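Ovard项目 进展报告(示教数据与双臂理货)

报送:Killden,Faisal Sethi
抄送:Oltthorpe实验室,Zubaida Mughal;Lau场地,Lakmal Liyanage
2025年9月2日

先说结果,赶时间的看这一段就够。徒手示教这条线基本按计划走,有效示教1393条,质检过了的。遥操作那条线慢,近400条,比计划书里写的少,原因后面讲。策略训练跑过第一轮,推放、扶正能看,转标签还不行。钱没有超,但遥操作手柄的维修费要从耗材里挪,需要您这边点头,见最后。

上次报告里Faisal提的几个问题,我在对应的小节里答了,没有单独列。有一条(关于数据授权的)Bushra还在和法务来回,这次答不了。

任务范围

跟上次一样没有变。桌面理货,双臂,4类任务:把瓶子推齐靠墙;同一款放到一起;倒了的扶起来;标签转到正面。听起来都小,难度差很多。推齐最容易,示教的人随手就做了,机器人学得也快。转标签最麻烦,手指要在瓶身上倒手,一只手松另一只手得稳住,中间那一下接触的变化从相机里看不清楚。

计划书里原来还有一类“从箱中取出并上架”,六月会上说好先放一放。今天还是放着。Zubaida那边问过要不要恢复,我的意见是等转标签过了再说,不然两头都做不完。

商品选的是便利店最常见的瓶装水,透明塑料瓶。选它有人不同意,说太难,透明、反光、瓶身软,捏重了会变形。难是难,可是Lau那边货架上大半就是这种东西,绕不过去。先拿难的,后面换罐装、纸盒应该轻松一些。应该。没有验证。

徒手示教

做法:示教员戴头部相机,坐在桌前,直接用自己的手做,不穿外骨骼,不戴手套。双手和前臂都要在画面里。做完一条,放下手,停一下,再做下一条。这个“停一下”是七月加进流程的,没有它切片的时候很痛苦,一条的尾巴和下一条的头粘在一起,Bushra切了好几天才跟我说。

产出速度徒手比遥操作快得多。新人半天能上手,主要是习惯头不要乱动,低头看瓶子的时候头要慢慢低。有些人改不过来,做事的时候身体往前探,相机跟着探,瓶子一下子变得很大,手反而出了画面。这种条目质检直接不要。

布置上我们没有刻意摆漂亮。桌子是黑色亮面的,靠着灰墙。开始有人建议换成哑光浅色桌,分割会容易很多,我没同意。Lau的柜台有的就是亮面的,倒影躲不掉,早晚要碰到。代价是早期模型把桌面里的倒影当成了瓶子,手往倒影那里伸,这个后来补了一些标注才压下去,没有完全消失。

瓶子的初始朝向由做布置的人随意转,开始前不对齐。初始位置也是。唯一的规定是不能叠着,瓶与瓶之间可以贴得很近。贴得近是故意留的,货架上就是贴着的,中间塞不进手指。示教员自己会想办法,有人先用手背把旁边的拨开一点,有人直接从前面两手合抱。我们不统一手法。这一点和Oltthorpe有分歧,下面讲。
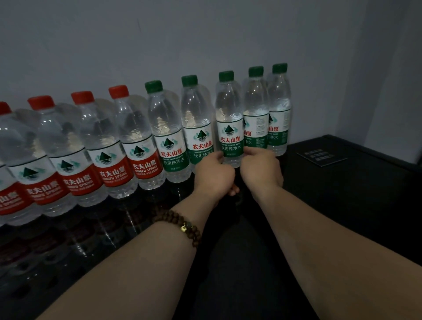 Humaira Dhanial

同款归拢和转标签现在放在同一张桌上录。红盖的在左,绿盖的在右,沿墙一排;都是农夫山泉,两种标签差别够大,红带和绿带,识别这一步基本没出过事。出事的都在手上。像绿盖中间这瓶,两只手从两侧合上去,右手手指已经压到旁边那瓶的下半截了。人做这个动作完全没感觉,旁边的瓶子碰就碰了。机器人照着学,力给得不对,邻瓶就跟着走,严重的时候一串都歪。

最右边两瓶标签是偏着的,品牌名只露出后两个字。这种“半露”的朝向在训练里最难受,模型大致知道它没正,不知道往哪边转更近。人是瞄一眼就知道,多半是靠经验猜的。我们在标注里加了一个字段,记转动方向,只记左或右,不记角度。角度标过一小批,不同的人标出来差太多,放弃了。

左手挡住左边那瓶标签下沿的字,这种遮挡也很普遍。头部视角就这样,手在前面,东西在后面。原来打算加一台侧面相机补,后来没加。理由一,同步麻烦;理由二,将来部署的机器人也只有头部相机和腕部相机,侧面那台给不了。Zubaida觉得训练时多一个视角总归有用,她可能是对的,这个我愿意在十月之后试,现在人手不够。

手腕饰物的问题。Faisal上次问要不要统一规定。我们的规定:不影响手指动作的可以戴,手表、手串都行。手部关键点检测对手腕一圈的东西有点敏感,串珠类的偶尔会让腕关节的点飘一下,飘得不多,滤波能收住。再说示教员以后会来自不同地方,不可能都要求光手腕,数据里有这种变化不是坏事。戒指还在看,戒指在指根,离接触点近,暂时请大家摘了。

手法要不要统一

和Oltthorpe讨论最多的就是这个。Zubaida的看法:同一任务手法太散,模型学出来是平均值,平均值往往哪种都不像,手停在半空。她给我看了几段回放,确实是,右手到一半犹豫,退回来,又去。我的看法:统一手法之后示教员会变得很僵,做出来像在表演,而且一旦瓶子位置不在标准位置,他们自己也不知道怎么办,停下来问。七月初我们试过统一,那批数据后来没用。

折中办法现在是这样:不规定怎么做,但每条示教结束后由质检打一个手法标签,单手、双手合抱、先拨后抓,再加一个“其他”。训练的时候把手法标签当条件给进去。第一轮结果看起来犹豫少了。看起来。没有做严格对照,下一轮做。

“其他”这一类比预想的多。翻了一下,很多是用两根手指捏着瓶盖转,转标签的时候确实快,可是机器人夹爪捏盖子容易打滑,学了也没用。现在布置时会口头提醒尽量别捏盖。提醒了还是有人捏,习惯。这些条目留着,不进主训练集,单独放一个文件夹。

遥操作

慢。三个原因,按影响大小排。

左手柄坏过,扳机那里的弹簧,扣下去不回弹。送修,等配件,期间只能用右臂单臂录,双臂任务全停。修回来的手感跟右边不一样,左边偏硬,示教员抱怨得厉害,说夹爪一合就过头,瓶子捏扁了。后来在软件里给左边单独调了一条曲线,好一些。

延迟。Lau那边的网络和别的设备共用,忙的时候画面卡,操作的人看到的位置和实际位置差一截,推瓶子就推过了。Lakmal已经帮忙拉了单独的网线,八月下旬通的,之后卡顿很少。通之前录的那些我们重新过了一遍,明显过冲的删掉。所以遥操作的条数看着少,有一部分是删掉的,不是没录。

第三是累。戴着头显,双手端着,做一会儿就要歇。徒手示教的人能一直坐着做,遥操作的人做一阵子动作就变形,到后面夹爪轨迹抖得很明显。现在规定做一段必须换人,产量又下去一点。可以接受,抖的数据录来也是删。

遥操作的数据虽然少,价值比徒手的高,这一点第一轮训练里看得很清楚。只用徒手数据,机器人知道要去哪个瓶子、从哪边去,到了跟前夹爪怎么合它不懂,人的五根手指和两片夹爪对不上。加进遥操作那部分之后,接触这一段马上像样了。所以后面的方案是徒手打底,遥操作补接触,比例还在试。计划书里写的是两条线各占一半,我建议正式改掉,改成不定比例,请Faisal看一下是否需要走变更。

拖动示教(手把着机械臂走)也试了,时间很短。单臂可以,双臂一个人把不过来,两个人把又互相挡。而且人的身体全在相机前面。停了,不再投入。写在这里免得以后又有人提。

第一轮训练和评测

评测在Lau做的,Lakmal负责摆瓶子和记录,训练组的人不碰桌面。总共100次,4类任务都有。每次开始前瓶子的位置和朝向由Lakmal决定,我们不知道。

分任务的成功率我先不写进这份报告,判定标准还没和Oltthorpe对齐,同一段视频两边判得不一样。比如推齐,差一点点没贴到墙算不算?我们算,他们不算。对齐之后一起发。定性地说:

推齐,稳。偶尔推得太用力,瓶子碰墙弹回来一点。

归拢,多数能做完,慢。它有个毛病,把一瓶放到位之后还要再去碰一下,好像不放心。估计是示教里有人有这个习惯动作,放下之后顺手按一按。在查是哪批数据。

扶正,比想像的好。倒着的瓶子透明、低,原来最担心看不见。大部分看得见。滚动的不行,瓶子还在滚的时候它就伸手,抓空。

转标签,不行。两只夹爪能合上去,能转一点,转完不知道停,或者一转旁边的跟着歪。这个和前面说的邻瓶接触是同一个问题。腕部力反馈现在没接进策略,只记录不使用,打算下一轮接进来。

另外有一个意外,不算严重:有一次夹爪捏得过重,瓶盖松了,水流到桌面上。急停按了,设备没事,擦干后检查过,当天没有再做。之后评测用的瓶子盖子都先拧紧,夹爪力上限也调低了。已经写进Lau的现场记录。

质检和标注

Bushra这边以经把流程固定下来。切片,初筛,打手法标签,标转动方向(只有转标签任务),复核。复核是抽查,不是每条都看,抽查发现问题就整批退回去。退回过两批,一批是头部相机松了往下歪,整批只看得到桌沿;另一批是时间戳错位,手和画面对不上。时间戳那批后来救回来一部分。

手部关键点是自动的,人工只修明显错的。黑色亮面桌上最容易错的地方是手指和瓶身重叠的位置,透明瓶子后面的手指会因为折射断开,检测出来指节长短不对。现在的处理是给这些帧降权,不修。修太慢,Bushra算过时间,修不起。

隐私。头部相机的画面里只有手、前臂和桌面,正常情况下没有脸。个别条目示教员抬头,拍到了房间里其他人,这些帧已裁掉,原始文件由Bushra单独加密放着,等法务那边的意见。声音从一开始就没录。示教员都签了同意书,可以随时撤回自己的数据,目前没有人撤。

和计划的偏差

徒手示教:按计划。
遥操作:落后。补录从网线拉通之后开始,每天都在录,预计10月能追上来一部分,追平不敢说。
训练:按计划,第一轮做完。
评测:做完了,判定标准没对齐,正式结果推迟。
拖动示教:终止。
数据授权文本:等法务。

经费

大项都在预算内。需要批的是一笔400的手柄维修费,从耗材里转到设备维护,单据Bushra已经上传到共享文件夹,Faisal您有权限。如果走邮件确认就可以,麻烦回一句,我们好去结账,维修店催过了。

备用手柄要不要买,我倾向买。左手柄修过之后我不太信它。再坏一次双臂任务又是全停。但这笔不在预算里,放到下次例会谈,今天不申请。

瓶装水本身花费很小,瓶子反复用,捏变形了就换。换下来的还留着几个,变形的瓶子也想录一点,真货架上也有瘪的。

下一步

转标签是重点。补两方面数据:一是瓶子贴得紧的情况下,双手合抱、邻瓶不动的示教,会专门要求示教员注意旁边那瓶,这是目前唯一一处我们对手法提要求的地方;二是遥操作的同样场景,左右手柄都用,换人勤一点。

接力反馈。Zubaida那边出人改策略输入,我们这边保证腕部数据和画面对得齐。时间戳的事出过一次,这次先录一小批试,没问题再大量录。

手法标签的对照实验。有标签和没标签各训一个,同样的数据。

倒影。再补一点标注,主要是灯换了角度之后的。Lau那边下午靠窗的位置会有一条亮光横在桌面上,目前的数据里很少有这种情况,Lakmal答应把时段表给我。

灯的事顺便提一句,八月我们这边换过一次灯管,换前换后的色温不同,绿盖在新灯下面偏黑。数据里记了日期可以分开,训练时没有分,暂时看没有影响。

需要您这边决定或答复的

维修费转项,见经费一节。
徒手和遥操作比例是否走正式变更。
“从箱中取出并上架”继续暂缓,是否同意。
Killden内部演示的日期,Lakmal需要提前给场地排期,越早告诉我们越好。演示如果在10月上旬,转标签请不要放进节目单,推齐、归拢、扶正可以现场做。

成功率表格和判定标准等Oltthorpe回复后单独发一封。错漏的地方请直接在共享文档里批注,我晚上会看。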